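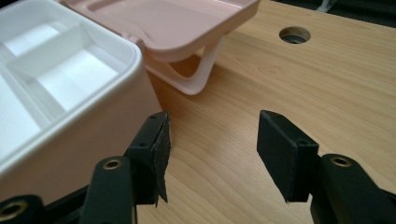
Forum mécanique ancienne > Moteur > Refroidissement

Perte de liquide sans fuite visible, je commence par où ?

bielle_molle
Salut à tous, je reviens vers vous avec ma vieille berline essence, moteur Onelstead 2 litres, culasse alu. Depuis mars elle me boit du liquide de refroidissement, en gros un fond de vase toutes les deux semaines, et je ne trouve pas une goutte par terre. Pas de mayonnaise sous le bouchon d'huile, pas de fumée blanche, elle chauffe normalement. Mon garagiste (El Idrissi, à côté de chez moi, très sympa d'ailleurs) me parle direct de joint de culasse et m'annonce 805 euros. J'avoue que ça pique un peu pour une voiture que je sors le dimanche ! Vous feriez quoi à ma place ?

Jojo_du_Vercors
Joint de culasse sans mayo ni fumée, c'est possible mais j'y crois moyen. Tu as regardé la pompe à eau ? Sur ces moteurs elle suinte par le petit trou de contrôle, ça sèche sur le bloc chaud et tu ne vois rien au sol. Cherche des traces blanchâtres ou roses derrière la courroie.

tsion.lencho
+1 pour la pompe. Et le bouchon du vase aussi, c'est bête mais le mien ne tenait plus la pression et j'ai cherché tout un hiver. J'en ai remis un neuf et depuis, plus rien.

culbuteur25
Désolé de casser l'ambiance mais moi je suivrais ton garagiste. J'ai eu pile les mêmes symptômes, j'ai changé le bouchon, les durites, la pompe, et au final c'était le joint, entre le 2 et le 3. À force de rouler comme ça la culasse s'était voilée, bonjour la rectif. Fais-le maintenant, tu gagneras du temps.

Jojo_du_Vercors
Mouais, enfin déculasser sans avoir fait un seul test, c'est quand même un drôle de diagnostic. Un test CO2 dans le vase, c'est dix minutes et ça évite de se poser la question.

culbuteur25
Mon test CO2 était négatif, figure-toi. Ça ne prouve pas tout.

Deok-su Woo
Bonjour, vous avez un peu raison tous les deux. Mets le circuit en pression à froid, moteur arrêté, et laisse une nuit. Si l'aiguille descend, bougies dehors et tu regardes dans les cylindres. Et si tu déculasses un jour, fais contrôler la planéité avant de commander le joint – il existe plusieurs épaisseurs sur ce bloc. Chez Jondik la pochette complète est à 109 euros, vis comprises. Ne remonte surtout pas les vieilles vis.

tsion.lencho
Jondik ou Vetside, perso j'ai pris les deux et je n'ai pas vu de différence.

bielle_molle
Merci, vous êtes rapides ! Bon, j'ai emprunté une pompe de mise en pression et je suis allé voir derrière la courroie avec la baladeuse : belle traînée rose sous la pompe à eau – Jojo, je te dois une bière. L'aiguille a un peu baissé dans la nuit. Les bougies sont sèches et propres. Je commande la pompe et un bouchon, et je refais le test une fois remonté.

culbuteur25
Tant mieux pour toi, mais surveille ton niveau après, hein. On en reparle à l'automne.

Jojo_du_Vercors
Change la courroie tant que tu y es. Et purge bien le chauffage, robinet ouvert à fond.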